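Chapter 7
Teaching by Hand: Demonstrations Without the Robot

Before we get into any of the arithmetic in this chapter, I would like you to try something at home. Pick up a small thing from a table, a bottle cap or a coin, and put it down again a few inches away. Now do it once more, slowly, and try to tell a friend over the phone exactly what your wrist did. Most people give up somewhere around the second sentence (I certainly did), and that is a fair picture of the trouble robot programmers had for a good many years. We know how to do these things perfectly well, and we are terrible at saying how.

Chapter 6 dealt with the oldest way around this, which is to take hold of the robot arm and drag it through the job, or to steer it from a distance with a joystick or a second arm. Both work, and both are slow. You may remember from the Cloltville study that an afternoon of steering gave 34 usable demonstrations, and that the people doing the steering were very glad to go home. The arm was heavy, it lagged behind them, and it had to be hauled into every room where anyone wanted to teach it something.

The method in this chapter leaves the arm behind. A person simply holds a pair of grippers, one in each hand, built with the same sort of fingers the robot will use later on. Printed square markers on each gripper let a camera work out where it is and which way it is turned, and the person goes about the task at something close to an ordinary pace. What gets written down is the path of the two grippers and how they open and close. Because the whole kit travels with the person, the teaching can be done at whatever piece of furniture the task belongs to, and a dressing table with a lipstick-sized object on it makes a wonderfully hard first lesson.

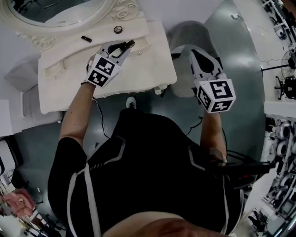

Igor Stępień objects that a path recorded this way belongs to a human body, with a human shoulder behind it, and that a good share of such paths will ask a robot arm to bend where it has no joint. He is right to worry, and we will spend all of Section 7.3 on his objection. In the Najafi trials, 1822 demonstrations were recorded by hand, and 241 of them had to be thrown out when the arm could not reach some part of the path. That is a real loss! But the rest were kept, and they had been gathered in far less time than steering would have taken.

There is a second worry, a quieter one, and it has to do with the markers. A camera can only place a gripper if it can see at least one printed face clearly. Turn your wrist too far, or pass one hand in front of the other, and the position has to be guessed from the moments on either side. Section 7.2 shows how the guessing is done and how long a gap you can put up with before it goes wrong.

You will need the material on coordinate frames from Chapter 3, so do go back and look it over if it has grown hazy. The exercises use the Ukanik practice set, and the first of them asks you to plot the height of one gripper against time and mark where you think the fingers closed.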